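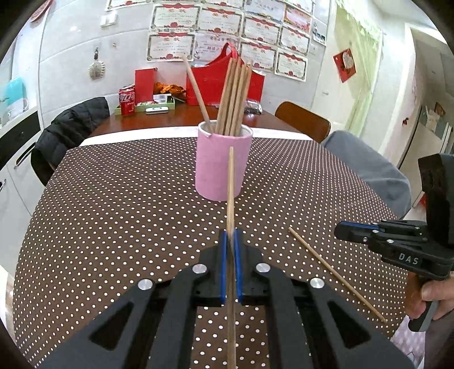
Washing wooden chopsticks

negash_k
10/05/2018
Do you put wooden chopsticks in the dishwasher? Mine have gone rough at the tips after one winter.

Tulstead53
No. Hot water by hand, then stand them tips up in a jar. Mine are from Sakai and still smooth.

halilovic
I disagree. Ours go in on the short wash every night and they're fine. Cheap ones go rough whatever you do.

Tulstead53
Short wash is still too long for bare wood. Are yours lacquered?

halilovic
Some are. Couldn't tell you which.

negash_k
Mine are bare. Would oil help?

Tulstead53
Sand lightly first, then food-safe oil. Leave them 24 hours before you use them.

negash_k
Will try it on two pairs.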